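Turo gripper calibration fault

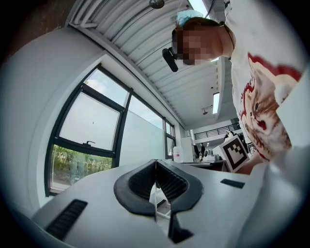
A marker card held up to a hand-held gripper with soft ribbed fingers, seen from the gripper's own wide-angle camera.

The Turo gripper calibration fault was a recurring error in the Turo, a hand-held gripper used to record manipulation tasks for training robot arms. Units affected by the fault reported a wrong opening width between the two fingers after calibration. Robot arms trained or driven from the recordings then closed too far on objects, and in one case a finger was torn from its mount. The fault was traced to the way the calibration software handled a marker card that was tilted toward the lens. It was corrected in a software update issued by the manufacturer, Jovlow, on December 21, 2024.

Background

The Turo has no motor. An operator holds it by a grip under the housing and opens and closes the fingers by hand, while a fisheye camera in the housing records the fingers and whatever lies beyond them. The position and opening width of the gripper are worked out from the video. The same fingers can be fitted to a robot arm, so that recorded motions can be replayed with matching contact surfaces.

Before a recording session the camera is calibrated with a fiducial marker, a black-and-white square pattern of known size. The operator or a helper holds the card in front of the lens in several positions. The software finds the corners of the pattern and uses them to set the scale of the camera view. Opening width is calculated from that scale, so an error at this stage is carried into every recording made afterward.

Calibration can be done by one person or two. The user guide allowed the card to be held by hand and did not call for a stand.

First reports

The first reports came in March from Kovačević, a contract workshop that collected recordings of kitchen and packing tasks. Operators there found that replayed motions crushed paper cups that had been picked up without damage during recording. The workshop blamed the cups at first, and then the arm's force limit, which was lowered twice. Neither change made a difference to the recorded widths, which were already wrong before they reached the arm.

A more serious failure took place several weeks later at the same site. An arm replaying a recorded task closed on a steel container at a commanded width 14 millimeters smaller than the container. The soft fingers buckled outward and the left one separated from its mount. The arm stopped on an overload signal, but the loose finger was thrown clear of the work table. No one was hurt. The operator was standing outside the marked zone at the time.

Kovačević stopped replaying recordings on its arms the same day and sent 165 session files to Jovlow for review.

Investigation

The review was led by Damir Gashi, an engineer at Jovlow. Of the session files supplied, 63 were found to contain a bad scale value. The cameras in these units were in good order, and recalibrating them with the card fixed to a flat board gave correct results each time.

Gashi's team then compared the calibration videos. In the bad sessions the card had been held by hand near one side of the fisheye image and tilted toward the lens. Straight lines bend strongly in that part of the view – ceiling panels and window frames appear as arcs – and the edges of a card bend as well. The software corrected for the bending before it corrected for the tilt. It applied the first correction to the card as though the card were facing the lens squarely, which made the pattern seem larger than it was. The error grew with the angle of the card.

A check was supposed to catch this. The software compared the detected corners with the expected pattern and rejected any view that did not fit. The limit for rejection had been loosened in an earlier release, after customers complained that calibration took too long in rooms with large windows or overhead lights. With the looser limit, tilted views were accepted and counted the same as good ones.

Two other possible causes were ruled out. Wear in the ribbed finger surfaces was measured and found to be too small to matter. Heat in the housing was also considered, but the bad sessions included some that had been recorded within minutes of the unit being switched on.

Correction

The update changed the order of the two corrections and restored the stricter limit. It also added an on-screen warning when the card is tilted too far, and a final test in which the operator closes the fingers on a gauge block. If the calculated width differs from the block, recording is locked until calibration is repeated.

Files made before the update could be repaired if the calibration video had been kept. Of the bad sessions, 54 were recovered in this way. The other nine had been stored without the video and were withdrawn.

Jovlow also revised the user guide. The guide now tells users to move the card slowly through the middle of the view before taking it to the sides, and to repeat calibration after the fingers are changed.

Effect on other equipment

The Iltance, a two-handed recording set built on the same camera module, used an older version of the calibration software with the original rejection limit. It was not found to give wrong widths, though some owners reported more failed calibrations than Turo users did. The reordered corrections were later included in its software as well.

The finger mount was left unchanged. Kovačević had asked for a retaining pin on each finger, and Jovlow replied that a pin would pass the load to the arm's wrist. The workshop fitted a short tether of its own to each finger and put a clear guard along the operator's side of the table.

See also

Camera calibration
Fiducial marker
Fisheye lens
Robot end effector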